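Bag slip (gripping fault)

From the Grulside Hand Tool Wiki, the bit of the site where we write up faults

Bag slip is what we call it when a gripper closes on a thin plastic bag, seems to have it, and then loses it part way through the lift. You'll also see it called "creep" in the older pages, mostly the ones Eero Salminen wrote. I've been keeping this article going since the Kemeys trials and I've had more bag slip than anyone should, so forgive me if I go on a bit.

What happens

The jaws shut, the bag comes up, and for a second or so all is well. Then the film starts to slide over itself. A bag is two layers with air in between, and each jaw tip only really holds the layer it's touching. The outer layers stay put while the inside faces move against each other, and down goes your shopping. With an empty bag it's just annoying. With a full one it's a safety matter, and I have the bruised foot to prove it.

It's worse when the bag is held near a sealed edge at an angle, and worse again when there's flour or grease about.

The Kemeys fault

This is the one people usually come here to read about. We were teaching an arm to tidy a kitchen, using recordings made by people doing the same jobs with a hand-held gripper. In one batch of 700 recordings the arm learned to pick up bags beautifully and then dropped them nearly every time it turned. We blamed the motor, then the rubber, then poor Tegwen Kneath, who had only changed a cable.

It was the jaw reading. The software (Mindstead, the version we had in December) took "jaws nearly shut" to mean "jaws empty". A thin bag hardly holds the tips apart at all, so the arm decided it had missed, opened up to try again and let go of a bag it had been holding perfectly well. Tegwen went back through the logs and found 89 lifts marked as misses that were nothing of the sort. She was very nice about the cable.

I still think we should have spotted it sooner – every dropped bag had a little opening twitch just before it fell, and I'd watched dozens of them over my tea.

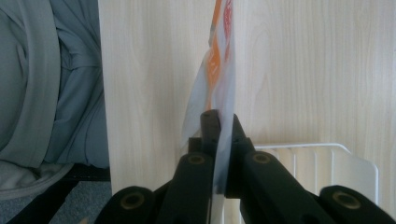
Hand-held gripper with its jaws closed on the lower edge of a thin plastic bag.

Getting round it

The empty check now waits 3 seconds and looks at the camera as well as the jaw reading. Eero also wanted a harder squeeze, which I was against, as it splits the film and then you've got a different article to write. We settled on a small rise in force for anything tagged as film.

If you're stuck on the old version, turn off the automatic retry. Keep feet and hands out from under the arm, and don't put glass in a test bag. The Gevgate people use 30 dried beans in theirs, and they sweep up a lot.

See also: Jaw wear; False empty; Split film; Retry loop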